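Cell notebook, Bullcombe bench, December, after lunch

Picked up where Kathleen Corrigan left off. Her note says "left arm fine, right arm sulking," a fair summary of 1,137 logged cycles. Play in the right gripper was 2 mm at the tips. Snugged the finger screws, wiped the old threadlocker out first this time, re-zeroed with the fingers closed. Madigan's script still wants the zero typed in by hand, twice, in case I didn't mean it the first time.

Cable clip at the elbow had crept again. Moved it back and marked the spot with paint pen so we can watch it creep more scientifically.

Dish set for the rim checks: plates and a bowl, some of it white on a white table, chosen by someone who dislikes vision software.

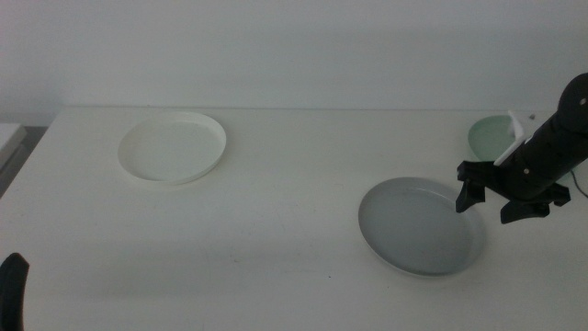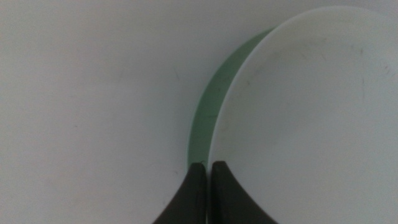
Wrist view, white plate over the green one.
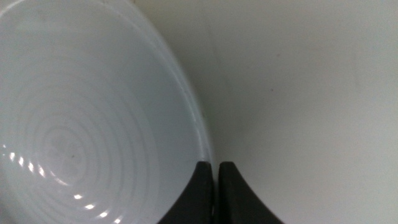 Do we have to re-zero every time the fingers come off?
Every time, even if the same pair goes straight back on. The screw holes have enough slop to shift the tips, and the script trusts whatever number it had last.

Still open: grip force is set at 150 in whatever units Trokby thinks in. Manual is silent. Leaving it alone until I hear back from them.

Spare fingers are in drawer 7, under the Brusthorpe invoices. Please put them back in the drawer and leave the invoices where they are. I've stopped reading them.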